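Tenia Planner: Frequently Asked Questions

Last updated 2026-07-23

These questions come up most often on the Tenia mailing list. If yours is missing, search the issue tracker first, then write to the list.

What does Tenia do?

Tenia takes a list of detected objects and a goal, and returns a sequence of arm motions. It does not detect objects itself and it does not drive motors. Most users run Braton for detection and Grulow as the motor driver, but any package that speaks the same message format will work.

Which release should I use?

Release 3. Release 2 still gets security fixes, and those stop at the end of August. Scene files from release 2 load without changes. Task files need to be run through the converter, tenia-convert, which writes a new file and leaves the old one alone.

Can Tenia plan for parts that stand close together?

Yes. Each object gets a keep-out margin, and the planner will not route a finger through the margin of anything except the current target. Contact with the target is allowed once the task enters the grasp phase. If contact is reported before that phase, the planner stops and logs "early contact" with the name of the object. The finger pads are part of the collision model, so update the model if you fit thicker ones.

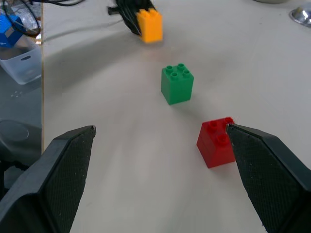
Why does the planner say "no target" when the brick is in plain view?

Usually the detection is too old. Tenia drops any detection older than the value of max_age_ms, which is 2000 by default. Slow detectors miss that limit while the arm is moving. Raise the value, or have the arm pause before the approach. Also check that the clock on the camera computer matches the clock on the planning computer.

Do I need a camera on the wrist?

No. A fixed camera is enough for large objects and loose placement. A wrist camera helps with the last part of the approach, when the arm covers much of what a fixed camera would see. You can use both. When they disagree on a position, Tenia takes the one listed first in cameras.conf.

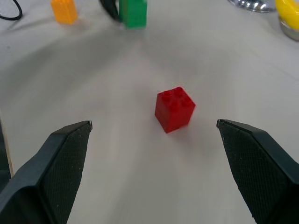 How does Tenia choose where to place the fingers?

The grasp module scores each candidate by finger clearance, approach angle and distance from the current pose. Clearance carries the most weight by default. A target like the red brick, with open table between it and the green and orange-yellow ones farther back, leaves many candidates with good clearance, and the approach angle then decides. In a crowded bin it is common for all candidates to fall below the threshold, and the module returns an empty list. Lower min_clearance in small steps if that happens.

Can two arms share one table?

Yes, from release 3 on. Start one planner per arm and point both at the same Boateng server. Boateng holds the shared scene and hands out reservations. An arm has to hold a reservation on a region before it can plan a path through it, and the other arm treats that region as solid until the reservation is released. 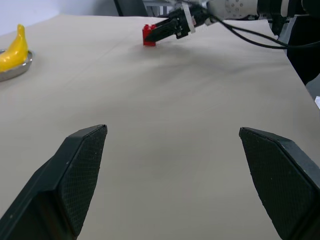

Reservations expire if the planner that holds them stops responding, so a crashed process will not block the table for good. The server listens on port 3384. If you change the port, change it in both planner configs, or one arm will plan as if it were alone.

Can I run it without hardware?

Yes. Pass --dry-run and Tenia sends its motions to the viewer instead of the driver. Timing in the viewer is ideal, so expect longer runs on a real arm.

How do I report a bug?

Open an issue and attach the scene file, the task file and the planner log. Set log_level to debug before you reproduce the problem. Reports about two-arm setups also need the Boateng log.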